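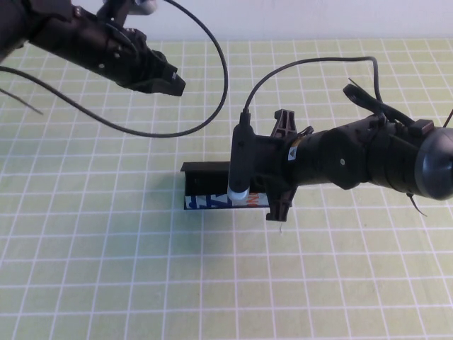 Squaring Up: Witold Szulc on Cutting Patterns That Fit

Witold Szulc has drafted and cut bag patterns for 32 years, most of them at Trondora, a small maker of canvas satchels. He now teaches the subject at Prendumura, where the October course covers layout, grain and seam allowance before anyone sews.

Szulc starts every class with measurement. "People blame the machine when a panel comes out twisted," he says. "I ask to see the paper. Usually one corner is off by a sixteenth, and the error doubles when the piece is cut on the fold."

His method is to draw the grainline first and build each panel outward from it. The printed grid on a mat serves as a rough check only. For final dimensions he uses a steel rule. 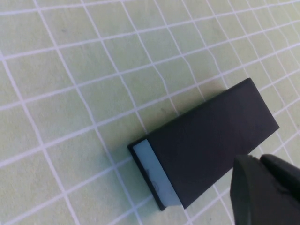
White grid lines on a pale green cutting mat.

Grids drift, he says, particularly on mats that have been stored rolled or left near a heater. He tests his own twice a year by measuring both diagonals of a large square. If the two differ, the mat is kept for trimming thread and paper.
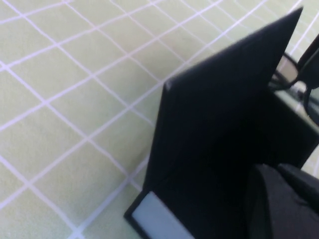

Light green surface with a diagonal view of the grid.

The pattern he teaches from is the Basia, a shoulder bag in four panels. It was drafted with Edmund Kaczorowski, who handled the gusset. The two disagreed over the seam allowance. "Edmund wanted three eighths throughout," Szulc says. "I wanted half an inch at the base, where canvas frays. We printed it my way, and he still cuts his the other way."

He replaces blades after roughly two bags.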